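Wednesday, back from Udamville

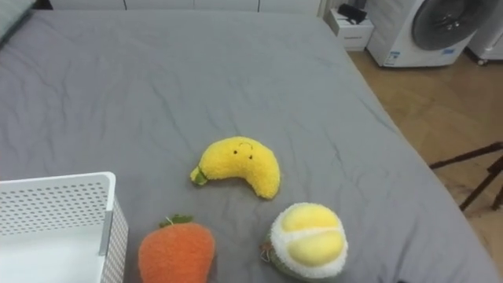 Morning

Woke at ten to six with the window open and the bins going. The bag from the trip was still by the door where I left it last night. Unpacked half, put a dark wash on, and left the walking things for later. The boots have mud in the eyelets and will need a proper brush once it has gone hard.

Breakfast was the last of the Drundero loaf, toasted, with marmalade. It has kept well for five days in a rucksack. I paid too much for it at the station shop, but I would buy it again.

Wrote up the figures for the walk before I forgot them. From Utgate to Udamville by the old canal path is 62 miles. I did it in four days with one short one in the middle, when my left heel was bad. The guide has it as a three-day walk, and I suppose it is if you are 25 and don't stop for lunch.

The path

Want to get this down while it is clear. The first stretch out of Utgate is dull, mostly the backs of warehouses and a long fence. After the second lock it improves. There is a row of alders, then the water widens and you get the hills on the left for the rest of the morning. Saw a heron three times, or three herons once each.

The second day was wet from the start. I had the hood up and looked at my feet. The towpath has slipped in one place past the brick bridge and there is a diversion up through a field, signed with a bit of board on a post. It adds half an hour and the stile at the top is loose.

The third day was the short one. Stopped at the Treloar tea room at eleven and stayed until nearly one. Cheese scone, pot of tea, second pot of tea. They had an old map of the canal on the wall and I stood reading it for a good while. It showed a branch going off to the north that was never finished. They dug 400 yards and the money ran out. I walked back along to find it afterwards, and there is a long dip full of nettles that must be it.

The last day was the best. Dry, a light wind behind me, and the path is gravel for most of the way in. Climbed the flight at the end without stopping and was in Udamville by three.

Afternoon

Went to the chemist for heel plasters. Queue to the door. Came home by the market and got potatoes, a cabbage and six eggs. The man on the egg stall has put them up again.

Hung the washing out at two, took it in at half past when it clouded over, and put it back at four. It didn't rain.

Rang about the boiler service. They can't come until the end of the month and it will be 75 pounds, which is what it was last year, so no complaint there.

Evening

Egg and potatoes, some of the cabbage. Looked at the maps for the next one. The southern half of the canal goes on from Udamville to the coast but there are two sections with no path at all, and you have to use the road. I could take the bus past the worst of it. Will decide in January, when the new timetable is out.

Heel is sore but the skin hasn't broken. Bath, then bed by ten. Must ring the library about the book on locks, it was due back on Monday.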